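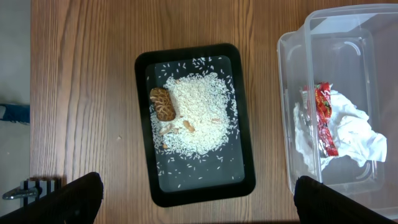
grurmont_taller
Abro hilo porque llevo desde enero con el brazo montado en casa y sigo sin creerme la mitad de lo que se lee por ahí. La base es la de Histel, los servos son Prututach y la pinza va impresa, con dos dedos. Llevo gastados 440 euros, que es dinero. Ahora estoy con piezas pequeñas, que es donde todo el mundo enseña vídeos y pocos enseñan números: una seta seca y trocitos que parecen cacahuete, todo mezclado con arroz crudo en una bandeja negra. El arroz es lo peor, se mete entre los dedos y la cámara de la muñeca confunde los granos con los trozos claros. Con 200 demostraciones grabadas a mano acierta cuando le da la gana. ¿Alguien ha sacado algo repetible con menos de 3000?

habte
Con 200 no haces nada. Y antes de grabar más miraría la holgura de la muñeca, que en esa base es un clásico.

grurmont_taller
La holgura la medí. No digo que sea cero, pero no explica que falle siempre hacia el mismo lado.

pepo_cnc
Si falla siempre hacia el mismo lado es calibración de la cámara, no hace falta grabar nada. Estáis todos con las redes y nadie saca un pie de rey.

grurmont_taller
Puede ser, lo repito el fin de semana. De todos modos también he probado con algo grande, para descartar. El escurreplatos azul grisáceo, con sus filas de púas, sobre la misma mesa y con cartón detrás. Pensaba que sería fácil y tampoco me fío: tantas púas iguales, y a ver cómo sabe en cuál está. En el foro de Histel dicen que eso "se resuelve solo" con más datos. Ya.
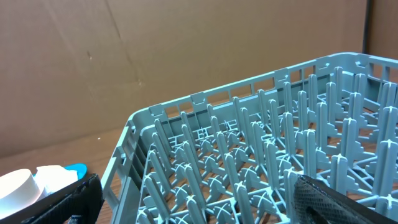 Binta Anozie
Yo no compro lo de los datos, pero lo de la calibración tampoco. Con filas repetidas el error me venía del retardo entre la imagen y los servos. Baja la velocidad a la mitad y compara.

pepo_cnc
A la mitad de velocidad funciona cualquier cosa – y para eso friego yo.

habte
Compara igual, que cuesta diez minutos. Y cuelga los registros, que sin registros esto es charlar.

grurmont_taller
Los cuelgo cuando tenga las dos tandas, la lenta y la normal. Si salen iguales, vuelvo al pie de rey.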